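Open lab at Grosstead, October 2018

Friday afternoon was the dishwashing demo. Senthil Pisharody ran the two-arm setup; the controller is Guveck's, trained on over 1,000 kitchen runs.

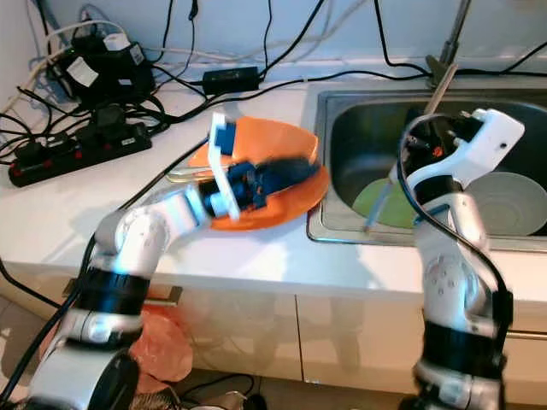 My interest was in how the load is split between arms. Pisharody said each arm plans separately and only checks the other for collisions. With the left gripper at the orange pieces on the counter and the right one over the sink, they have little shared space to argue about.

Chopsticks are harder. They are thin, and the grip force has to stay low. 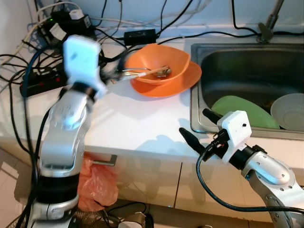 Grip force is logged at 32 Hz, which seems slow to me. I asked Agnese Lūse for the logs.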